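Zanau 2.3 사용기: 소규모 계정용 인스타그램 예약 발행 도구

검토 대상은 Zanau의 유료 요금제 중 가장 낮은 단계다. 비교 기준으로는 기존에 쓰던 Werkance를 두었다. 두 도구 모두 예약 발행, 댓글 관리, 성과 통계를 제공한다. 테스트 계정은 제작 과정 사진과 짧은 영상을 올리는 비즈니스 계정이며 시작 시점의 팔로워는 3,784명이었다.
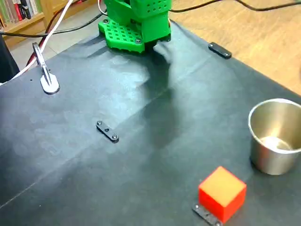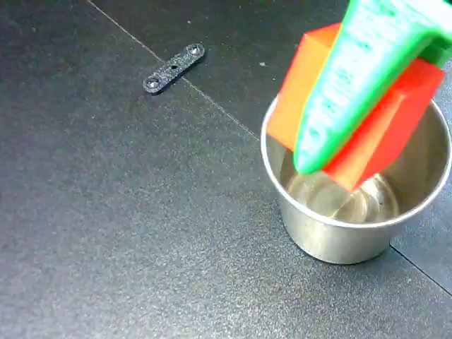 작업대에서 찍은 컷 두 장

설치와 계정 연결

웹 버전과 모바일 앱이 있다. 계정 연결은 인증 화면을 두 번 거치면 끝난다. 다만 권한 항목 가운데 메시지 읽기가 기본으로 켜져 있으므로 댓글 관리만 쓸 경우 직접 해제해야 한다. 해제 후에도 받은편지함 메뉴는 사라지지 않고 빈 화면으로 남는다. 한국어 번역은 메뉴까지만 되어 있고 오류 메시지는 영어로 나온다.

예약 발행

한 달 단위 달력에 게시물을 끌어다 놓는 방식이다. 테스트 기간에 게시물 23건을 예약했고 그중 20건이 지정한 시각에 올라갔다. 나머지 세 건은 모두 영상이었다. 두 건은 몇 분 늦게 발행되었고, 한 건은 실패 처리되어 수동으로 다시 올렸다. 실패 알림은 이메일로만 왔으며 앱 푸시는 없었다. 푸시 설정은 켜 둔 상태였다.

여러 장짜리 게시물은 업로드 후에도 순서를 바꿀 수 있다. Werkance에서는 순서를 바꾸려면 초안을 지우고 새로 만들어야 했으므로 이 부분은 Zanau가 낫다. 반면 이미지 비율 조정 기능은 빈약하다. 정사각형과 세로 4:5 두 가지만 고를 수 있고, 자르기 기준점을 옮겨도 미리보기에 바로 반영되지 않는다. 저장 후 다시 열어야 바뀐 위치가 보인다.

해시태그 묶음

자주 쓰는 해시태그를 묶음으로 저장해 두고 불러온다. 저장 한도는 계정당 300개다. 한글과 영문을 섞은 묶음도 문제없이 저장되지만 정렬이 영문 우선으로 고정되어 있다. 묶음별 도달 수를 비교하는 표가 있는데, 같은 게시물에 묶음 두 개를 넣으면 수치가 양쪽에 중복 집계된다. 고객지원에 문의한 결과 의도된 동작이라는 답을 받았다. 도움말에는 이 내용이 없다.

통계

도달, 저장, 프로필 방문을 일 단위로 보여 준다. 팔로워 증감 그래프는 하루 늦게 갱신된다. CSV 내보내기를 지원하나 날짜 열이 텍스트 형식이어서 스프레드시트에서 변환이 필요하다. 시간대 설정이 발행과 통계에 따로 있으니 처음에 둘 다 확인할 것. 기본값은 UTC다. 필자는 통계 쪽을 놓쳐서 첫 주 자료를 다시 뽑았다.

추천 발행 시각 기능은 큰 의미가 없었다. 추천값이 매주 거의 같은 저녁 시간대로 나왔고, 추천 시각에 올린 게시물과 임의로 정한 오전 시각에 올린 게시물의 저장 수 차이도 뚜렷하지 않았다. 표본이 작아 단정하기는 어렵다.

댓글 관리

댓글에 담당자를 지정하고 처리 상태를 표시할 수 있다. 이번 테스트에서는 Malou Nørgaard가 댓글 응대를 맡았다. 이름의 ø가 담당자 목록에서 물음표로 표시되는 문제가 있었고 2월 업데이트 이후에도 그대로다. 답글 템플릿에는 상대 계정명을 자동 삽입할 수 있다. 템플릿 검색은 제목만 대상으로 하고 본문은 찾지 않는다.

다른 사용자의 의견

도자기 공방 계정을 운영하는 Unnur Snorradóttir는 같은 요금제를 더 오래 썼다. 사진 위주 계정에서는 발행 지연을 겪은 적이 없다고 한다. 대신 초안 공유 링크가 일주일 뒤 만료되는 점을 단점으로 꼽았다. 만료 기간은 상위 요금제에서만 바꿀 수 있다.

정리

장점: 게시물 순서 편집, 달력 화면의 반응 속도, 답글 템플릿
단점: 영상 예약의 안정성, 이메일에 한정된 실패 알림, 해시태그 통계의 중복 집계

사진 게시물이 대부분인 1인 운영 계정에는 쓸 만하다. 영상 비중이 높은 계정이라면 무료 체험 기간에 영상 예약부터 시험해 보기를 권한다. Flistetti의 예약 기능은 같은 조건으로 테스트하지 못해 이번 비교에서 제외했다.

평점: 5점 만점에 3.5점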